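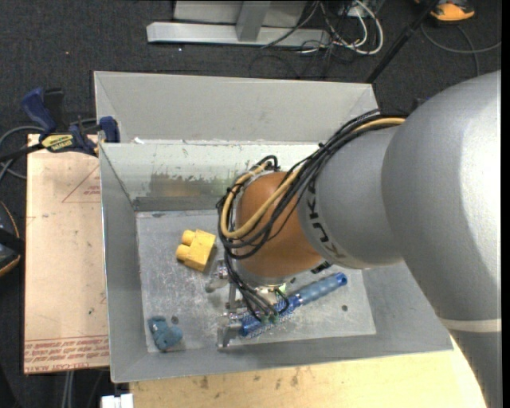

Painted steel parts bin, surface rust under the paint: strip or spot repair?
Lilian Mushi

I have a batch of steel parts bins for a small storage room, bought used. The paint has lifted along the welds on a few of them and there is light rust underneath. They are the same general type as the one in the photo - open top, rectangular, gray metal. I would like to keep them gray. The room is unheated and gets damp in May. Can I sand and touch up only the bad areas, or does the whole bin need to be stripped? I already have a can of Cisteck metal primer.

Victor Urio
Spot repair is fine if the remaining paint is sound. Test it first: press strong tape next to the bad area and pull it off fast. If paint comes away, keep scraping until it stops.

Then wire brush to bright metal, sand the edge of the old paint until you can't feel a step, wipe with mineral spirits and let it dry. Apply 2 thin coats of primer, then the topcoat. Check the can for the recoat window. Some primers need the topcoat within a few hours or else a full cure and a light sanding before it.

Welds are the weak point. Use a small brush there, as spray tends to miss the inside corners. Drill a drain hole only if you don't store small parts.

lakatos_garage
just powder coat them, local shop did 4 for me and they still look good

Lilian Mushi
Tape test pulled paint on one bin only, next to the weld. I will strip that one and spot repair the others. Powder coating is over budget.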